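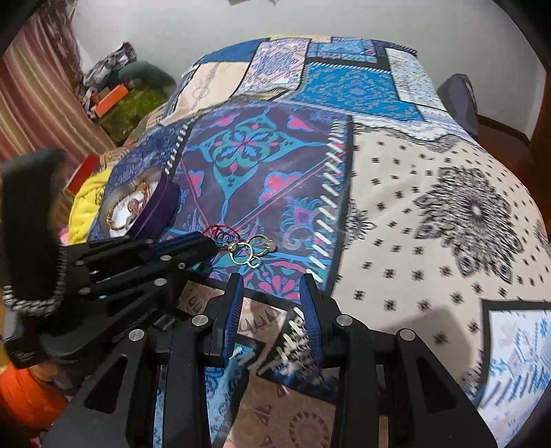
How to Shorten a Roller Shade to Fit Your Window

A roller shade that is too wide can usually be cut down at home. Most of the work is measuring. The steps are for an inside-mount shade with a metal tube and a vinyl or coated fabric. Woven fabrics fray when cut, so check the label before you start.

What you need
Steel tape measure
Hacksaw with a fine blade
Utility knife with a new blade
Long straightedge
Masking tape
Pencil
Fine file or sandpaper
Screwdriver and level

Step 1: Measure the window
Measure the inside width of the window opening at the top, the middle and the bottom. Write down the smallest number. Older windows can be out of square by a quarter inch or more, and the shade has to clear the tightest spot.

Step 2: Put up the brackets
Hold each bracket in its corner, mark the screw holes, and drill pilot holes. Keep the brackets at least 6 mm back from the front edge of the frame. Lay the level across both before you tighten the screws. A shade hung on uneven brackets will wander to one side as it rolls.

Step 3: Work out the cut
Measure from the inside face of one bracket to the inside face of the other. The tube has to be shorter than that by whatever the end plugs take up. On the Kivden chain-drive kit I used, the two plugs and the pin add 18 mm in total. Other kits are different, so push the plugs into the tube and measure what sticks out.

Subtract that from your bracket measurement. The result is the tube length. Cut the fabric 6 mm narrower than the tube so it doesn't rub on the brackets.

Step 4: Cut the tube
Unroll the shade and take the fabric off the tube. It is normally held by double-sided tape or a plastic strip in a groove. Pull out the plug on the side opposite the chain. Wrap masking tape around the tube at your mark and saw through the tape at 90 degrees. File the cut end smooth inside and out.

Step 5: Cut the fabric
Lay the fabric face down on a flat surface with a piece of scrap board under the cutting line. Mark the new width at several points down the length and join the marks with the straightedge. Slide the bottom bar out first. Make one light pass with the knife, then a second, firmer one. Trim the bottom bar to the same width as the fabric.

Step 6: Put it back together
Reattach the fabric, making sure the top edge runs exactly along the line on the tube. Refit the plug and the bottom bar, roll the shade up by hand, and hang it.

If the shade rolls crooked
Pull it all the way down and look at which way it drifts. Stick a short strip of masking tape to the bare tube on the side it needs to move toward. Roll it up and check again. Add a second layer if one isn't enough.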